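Clearing and sorting a white worktop

Start with food, then dishes, then anything with a cord. Work from one end to the other and keep a 2 L tub of warm water within reach. A Zolcombe cloth or any other lint-free cloth will do. 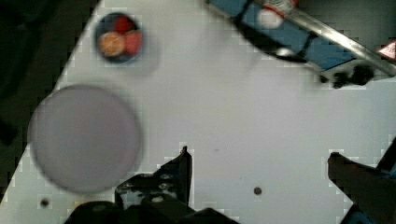
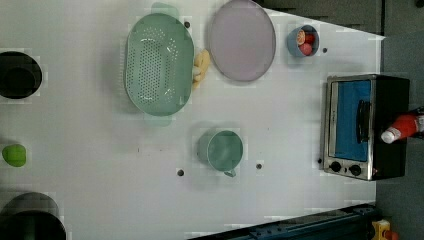
Dishes are grouped by shape before they go back in the cupboard. Flat pieces go at the bottom and bowls on top. Tip out any fruit first - the small bowl with red pieces in it can't be stacked until it is empty. A colander with a handle at each end, like the mint-green one, takes more shelf length than its bowl suggests, so measure across both handles.

Wipe the cleared surface in straight passes and dry it. Allow 100 mm between the toaster oven and the wall.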